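Chapter 9
When the Hand Does Not Let Go: Grip Faults in Household Robots

After reading this chapter you should be able to:
explain the difference between a grip fault and a release fault;
say why a stop button does not always make a robot safe;
write a short fault report which another person can use.

In January a humanoid robot at the Clekedstead test flat stopped in the middle of a laundry task. Its right hand had closed on a piece of cloth and would not open again. The operator, Kojo Kyei, pressed stop. The arms became stiff, as they were designed to do, and the cloth stayed under tension between the hand and the drum for nine minutes. Nothing was broken and no person was hurt, but the fault was recorded as serious.

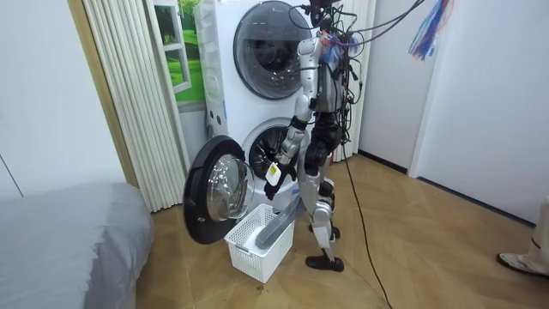

A release fault is a fault in which the controller gives the command to open and the fingers remain closed. Students often think first of the motor. In our experience the cable should be checked before it. Every signal to the hand must travel along the arm, and on a machine of this type many cables hang from above, pass round the shoulders and the chest and go down the back. When the arm reaches forward and down to a low drum, the bending at the elbow is large, and a cable which was long enough in the standing position can become too short. At Clekedstead the connector at the wrist had moved out by a very small distance. The power contacts still touched and the signal contact did not.

The second point concerns load. The safety limit for pulling in this task was set at 26 newtons. Cloth is a difficult load, for it can turn into a rope, and a rope which is caught inside a drum does not give way slowly. When both hands hold the same towel, each arm may also pull against the other, and the controller may read this as the weight of the washing.
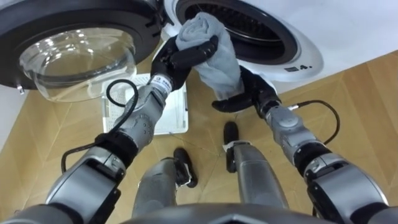
9.1 What the stop button does

There are two common kinds of stop. In a holding stop, the joints are locked and the hand keeps its grip. In a releasing stop, the power to the fingers is removed and a spring opens them. The Yakubu controller used in the flat had only the first kind. For a robot that carries a glass dish this is the better choice. For a robot that pulls on cloth it is not always so, and the operator must know, before the work starts, which kind he or she has.

Korkor Gbeho, who examined the fault, asked for three changes: a longer cable at each wrist, a clip to hold the connector, and a separate release command. She also asked that both hands be tested open and closed before each task, and that the operator look at the free length of cable at the wrist and the elbow with the arms stretched forward. 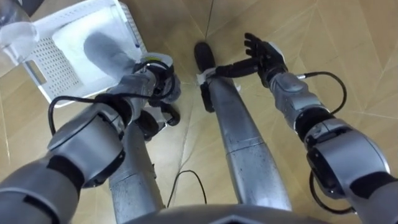
Figure 9.3 Arms extended over the floor beside the basket. Note the cable loops at the wrists and below the right elbow.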